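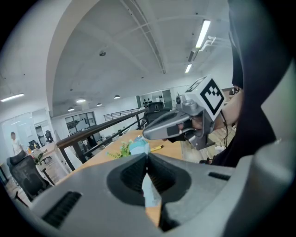
UVPORT, November

The Gonesik hand-held kit, reviewed: teaching a robot without inviting the robot

There is a respectable line of research which holds that the best way to collect training data for a robot arm is to leave the arm out of it. You hold a pair of grippers yourself, do the chore yourself, and let the recording work out where your hands went. Later a policy is trained on all of it and sent off to a real arm, which has never met you and is expected to carry on as if it had.

Gonesik sells a kit built on this idea, and I have spent long enough with it to have opinions and a sore thumb. Two grippers, the marker mounts, a charging brick, and a manual that uses the word "simply" in places where I would have chosen another one.

The grippers first. They are bulky. The housing fills a good part of the view from the camera at the back, so what your policy mostly learns to look at is gray plastic with a V at the middle of it. I found this annoying for a day and then stopped noticing, which I am told is also what the network does. The inner pads are soft and black and hold small things well. Large things they hold with an air of regret.

The trigger is the best part. It has a long, even pull, and you can close the fingers on something light without crushing it, once you've crushed a few. By the end of a session my index finger was fine and my thumb had filed a complaint. People with smaller hands should borrow a set before buying one.

Tracking is done with square black-and-white markers, the sort that make any object look like it is waiting to be scanned at a checkout. Keep them facing something that can see them and the hand positions come out clean. Turn your wrist the way a human being normally turns a wrist and you lose a stretch of the recording. After a while you develop a style, slightly formal, elbows out, as though carrying soup.

The test I cared about was the two-handed handover: one gripper takes a small object, brings it to the other, and the two of them agree on who has it. It is the task everyone puts in the paper, and it is hard for a dull reason. For a moment both sets of fingers are in the same place, and each is hiding the object from the other's camera.
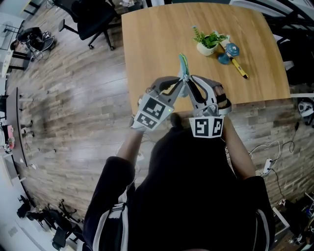
Both grippers on one small object, seen from above.

I recorded 200 handovers, in sittings, with the desk rearranged between them. The Brollik software that comes bundled with the kit accepted 195. The rest it threw out with the message "pose confidence," no verb, no further comment. I went back and looked, and I think it was right about every one of them, which did not make me like it more.

Then the result. The policy was trained overnight and put on a two-armed bench running Pagano controllers, and it did the handover. It did it in my style, too, with the formal elbows, which was a strange thing to watch a machine do. With the objects laid out as they had been in the recordings, it rarely dropped anything. Move the desk plant to a side it had never lived on and things got shakier. The arms would approach, reconsider, and hang there like two people at a door, each insisting the other go first.

What helped was variety. I added 15 minutes of deliberately untidy recordings, with bad starting positions and a couple of fumbled grabs that I recovered from, and the hesitation mostly went away. The manual mentions this in an appendix. It ought to be on the lid of the box. A pile of perfect demonstrations teaches a robot what to do on a perfect day, and I haven't had one of those since the kit arrived.

Complaints, in no order. The cable on each gripper comes out exactly where your forearm would like to be. Calibration has to be redone if you bump a marker mount, and you will bump a marker mount. The export step takes almost as long as the recording and shows a progress bar that reaches the end well before the export does.

Would I buy it? For a lab with arms already on the bench and a person willing to pinch things all afternoon, yes. It is far quicker than steering the arms remotely, and a gripper in the hand is easier to explain to a new student than a joystick. For anyone hoping to get out of doing the chore, I should point out that I have now done it 200 times.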